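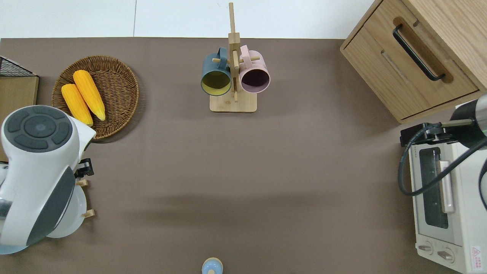 Corn on the tray, big table.

June, 4.40 pm. Kerb audit, Lukáč corridor, second pass

Tape measure back in its drawer, boots under the desk. Walked the Plokow end first, from the bus loop to the rail crossing. 435 metres by the wheel, which the old base plan has as 242. I rang the plan room and was told the drawing is "indicative". So is my pay, apparently.

Crossing delay at the Skitov Road lights: pressed the button, waited, got a green man for 12 seconds. The carriageway is four lanes plus a turning bay. I made it at a brisk walk with the wheel under one arm. Anyone with a pram or a walker would be finishing the trip in front of a semi-trailer. Have asked signals for the phasing sheet. Again.

Footpath on the north side stops at the servo driveway and starts up again past the tyre place. In between is a goat track with a very confident bend in it, so people have clearly settled the alignment question without us. Suggest we draw the new path where the goat track is and take the credit.

Lerevness model: reran the volumes with the lane drop in. Queue at the morning peak grows by 10 vehicles, then clears before the school bell. First run had it backing up to the freeway, but I'd left the right turn banned at both ends. Bad run kept in the old folder, labelled DO NOT USE, where someone will use it.

Still to sort:
Kerb ramp at the chemist points at a power pole. Ask who owns the pole.
Bus stop 12 has a seat and no shelter, the one across the road has a shelter and no seat. Could they meet?
Tree pits: drainage wants them shallower, parks wants them deeper. Leave them alone in a room.
Wheel needs recalibrating before the Plokow side streets. Check against the painted marks in the depot yard.

Section drawings next, colour version only. The grey ones made the bike lane look like a gutter.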